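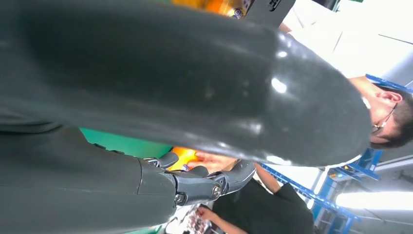 海外転送便の倉庫で行われる再梱包は、複数の購入品を一つの外箱に集約し、容積重量を下げる工程である。運賃は実重量と容積重量のうち大きい方で決まるため、箱の空間を詰めるほど請求額は下がる。ただし、詰めてよい空間と残すべき空間の区別は品目で変わる。判断が難しいのは、外装に光沢のある機構品である。濃い灰色の滑らかな外殻は、照明の反射の中に細かな擦れや埃が浮いて見えるし、節に分かれた指のような部分では、銀色のヒンジ板や小さなリンク、丸いねじ頭が関節に露出している。こうした形状の品を隣の荷物と直接接触させれば、突起側が相手を傷つけ、平滑な面は相手から傷を受ける。容積の削減だけを指標にした作業手順では、この区別が抜け落ちる。

転送会社Katilixの倉庫では、月にほぼ4000件の再梱包依頼を処理している。同社が昨年の作業票から768件を抜き出して点検したところ、そのうち27件で、受取人から外装の擦れまたは角つぶれの申告があった。申告の割合は3.5%になる。破損による返金に至らないものも含めた数字であり、輸送中に生じたものと入荷時からあったものは分離できていない。

点検を担当したデルウィン・マッキノン（Delwyn McKinnon）氏は、申告のあった作業票の共通項として「元箱の廃棄」を挙げる。元箱とは販売店が商品を入れて出荷した箱で、内側に商品の形に合わせた受け材を持つことが多い。容積を減らすには元箱を外すのが最も早いが、受け材も同時に失われる。「気泡シートを巻けば緩衝はできる。位置の固定はできない」とマッキノン氏は言う。

■ 緩衝と固定

梱包材の役割は、衝撃を吸収する緩衝と、箱内で品物を動かさない固定に分けて考える必要がある。気泡シートは前者に向く。後者に必要なのは、荷重を受けられる面に当たる支持材で、段ボールの折り枠や成形パルプが使われる。両者を同じ材料で兼ねようとすると、充填量が増え、結果として外箱が大きくなる。再梱包の目的から見れば逆効果である。

擦れの多くは落下ではなく、輸送車両の振動で生じる。品物と包材の間にわずかな遊びがあると、低い加速度でも接触面が繰り返し滑る。表面に埃の粒子が残っていれば研磨材として働くため、艶のある面では短い移動距離でも曇りが出る。入荷品の表面を乾いた布でむやみに拭く作業も同じ理由で勧められない。Katilixの現行手順では、清掃をせず、薄葉紙で一度くるんでから支持材に載せる。

突起を持つ品では、支持する位置の選択が問題になる。関節やレバーなどの可動部で重量を受けると、外観に異常がなくても機構に曲げ荷重が残る。手順書は、可動部の両側にある剛性の高い部分で支え、可動部の周囲は空けておくよう定めている。この空間は容積計算上は無駄に見えるが、削減の対象から除外される。

■ 作業票の変更

同社は2月から、倉庫管理ソフトVamikの作業票に項目を2つ追加した。「元箱保持」と「面接触禁止」である。前者を選ぶと、作業者は元箱を残したまま外箱の寸法を決める。後者では、対象品を仕切りで隔てた区画に入れる。どちらも入荷検品の段階で入力し、再梱包の担当者は原則として変更できない。

入力を検品側に移したのは、再梱包の担当者が容積の削減率で評価されていたためである。同じ人が保護の要否まで決める仕組みでは、締め切りの近い時間帯ほど元箱を外す判断に傾く。評価方法も改められ、二つの項目が選ばれた荷物は削減率の集計から外れた。

一方、費用は増えた。元箱を残した荷物は容積重量が上がり、その差額は利用者が負担する。Katilixは見積もり画面に両方の運賃を並べ、利用者が元箱の廃棄を選べるようにしている。廃棄を選んだ場合、外装の擦れは補償の対象外となる。この条件は以前から約款にあったが、見積もり画面には記載がなかった。

■ 配達側から見た外箱

配送網Paewaiの集約拠点では、荷物は自動仕分けの後、形の近いものから順にかご台車へ積まれる。積み付けの担当者が見るのは外箱の寸法と表示であり、内部の支持構造は分からない。上面に余裕のある箱は、上に荷物が載ったときに天板がたわみ、内部の品物に接触する。支持材を設計する際には、横方向の遊びと併せて、天板のたわみ代を見込まなければならない。

外箱の再利用にも制限がある。一度輸送に使われた段ボールは、折り目や角の圧縮強度が落ちている。見た目に損傷がなくても、湿度の高い倉庫に置かれた期間があれば低下はさらに進む。Katilixでは再利用箱を衣類と書籍に限り、機構品には新品を充てている。

「天地無用」や「取扱注意」の表示は、拠点ごとに扱いが異なる。機械仕分けの区間では箱の向きが保たれないことを前提に、どの面が下になっても支持が成立する構造が望ましい。上下二方向だけを支えた折り枠は、横倒しの状態で固定力を失う。同社が採用した包材メーカーDrodardの折り枠は、四側面にも当たりを設けた形式で、組み立てにかかる時間は従来品より長い。

利用者側で準備できることもある。入荷予定を登録する際、商品名だけでなく、可動部の有無と表面の仕上げを備考に書いておくと、検品時の判断材料になる。販売店のページにある商品寸法は元箱を含まない場合が多いので、運賃の試算には梱包後の寸法を使う。受け取り後に擦れを申告する際は、品物に加え、外箱の六面と内部の支持材の状態を記録し、申告が終わるまで包材を捨てずに保管する。申告の受付期限は転送会社の約款で決まっており、配送会社の期限とは起算日が異なることがある。

シェア 27　コメント 2

サイト内検索　キーワードを入力

お問い合わせ｜著作権について｜ページの先頭へ戻る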